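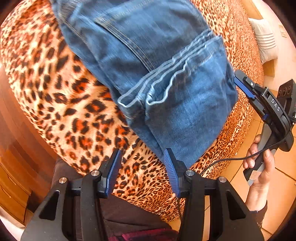 Nellau Leopard Blanket

Category: Home > Bedroom > Throws & Blankets > Loud

If you came for oatmeal, we have oatmeal. It's two pages over, it comes in four shades of oatmeal, and it sells very well to people who own a linen spray. The Nellau is for everyone else.

The ground is peach and light tan, the spots are dark brown going on black, and a lot of them have a bright orange-red center that no leopard has ever been able to explain. Gisela Heitmann drew the pattern for us at the Balach workshop and we asked her twice if she was sure about the orange. She was sure both times. The second time she was also a little short with us.

Spots that don't match

The rosettes change size as they go. You get big ones in the open parts and small, crowded ones elsewhere, so the blanket looks different depending on which way you throw it on. A customer wrote in to ask which end is the top. We passed this on to Gisela and are still waiting.

Goes with denim

We get asked what it goes with. Jeans, mostly. Mid-blue denim dropped across it in a heap looks better than it has any right to, tan stitching especially, and if you are the kind of person who leaves clothes on the bed you may as well get some credit for it. Faded denim is fine. Brand-new dark denim should be washed a couple of times before you leave it lying on anything peach, and we will not be taking returns on blue leopards.

Size and fit

One size. It's meant to go over the top of a made bed and hang down the sides. It will also cover a couch, or a pile of things you've decided to deal with in December.

Care

Machine wash cold, on its own. Tumble low or hang it over a door. Do not iron. Ute Weidemann in our returns room ironed one to see what would happen, and now there's a flat patch on it and it lives in the break room.

Shedding: a bit, in the first two washes. Clean your lint filter — you should be doing that anyway.

Ordering

We made 500 in the first run and there are 17 left in the warehouse as of this update. The next run is with the mill and we don't have a date we'd trust enough to print. Price is $42, shipping is extra, and gift wrap is plain brown paper. The blanket can do the talking.

Also from Plandoten: the Kiani pillow cover (same spots, smaller, sold in pairs) and the Balach plain throw, in oatmeal.

Page updated May 4, 2018

Tagged: animal print, bedding, throws, not oatmeal

42 shares | 4 comments

Get the Plandoten newsletter. It goes out when we have something new and at no other time. By signing up you agree to our privacy policy.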